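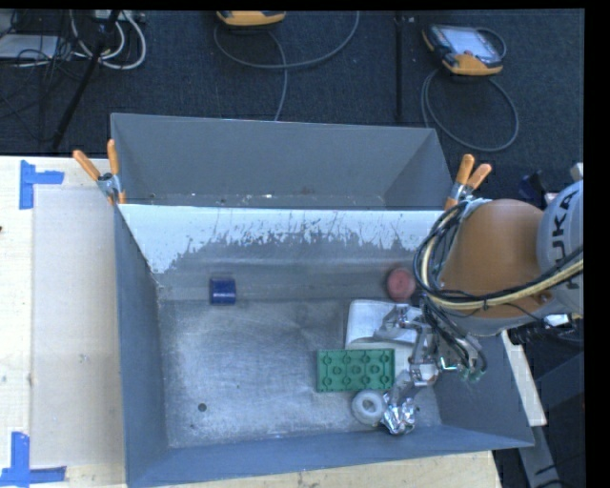 Figure 4. Sorting bin with mixed small objects on its floor; a second bin stands directly behind.

3.2 Bin surfaces and object placement

Both bins are gray metal and share one light wooden tabletop. The floor of the nearer bin carries fine scratches and cloudy rubbed patches, and a whitish band with a ragged lower edge crosses the upper part of its far wall (Figure 4). We left these marks in place, as bins in service at the Drirbridge site show comparable wear.

Objects were drawn from the Rernine set, which holds 23 small household and toy items. Placement was not controlled. In Figure 4 the blue block rests alone near the far wall, while the green toy brick overlaps a white tray-like object and lies with its hollow side up, close to a whitish-gray ring. Overlap of this type was scored as one cluster. Spacing was scored by 2 raters over 35 layouts, and layouts on which they disagreed were scored again in June.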